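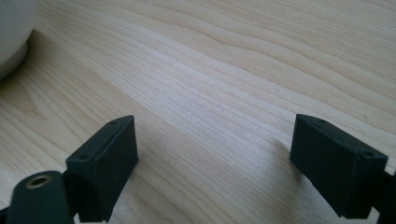 The hand-held gripper with its jaws open over the demonstration table.

The July open day at the Prastholm workshop was attended by 113 visitors, and I had the privilege of being one of them. I have followed the work of the Triketti group for several years, chiefly through its newsletter, and wished to see the hand-held grippers in use before writing further on the subject.

Guests were received by Lucienne Poulain, who gave a short introduction and asked that questions be kept until the end of each session. The sessions lasted about 50 minutes. Mine was led by Herman Wijaya, whose explanations were clear and free of jargon.

The task chosen for the day was the handling of tableware. It is a modest subject, but a bowl has a curved wall and a smooth surface, and Mr. Wijaya spent some time on the angle at which the fingertips should approach the rim. The pads are plain dark blocks with small screw holes, and they can be exchanged when a different shape is required. I had expected something more elaborate.

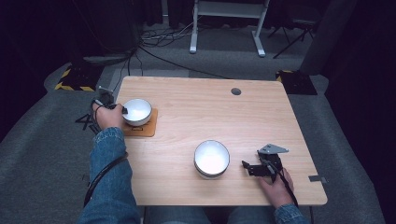
Does a person need training before using the grippers?
A short introduction is sufficient for simple tasks, and new operators at Prastholm practice for five sessions before their work is recorded.

Bernadette Gautier then spoke on how recordings are reviewed. Each one is watched in full by a second member of the group, and those with unclear movements are set aside. According to her figures, 221 recordings of the bowl task had been accepted by the end of June. She was asked whether cups would follow, and replied that this had yet to be decided.

I would have welcomed more time at the table itself, and the discussion of costs was rather brief. Pascal Pichon has kindly agreed to answer my written questions on that point, and his replies will be published on this page when they are received. Visitors who wish to attend the next open day should write to the Prastholm office, as places are limited.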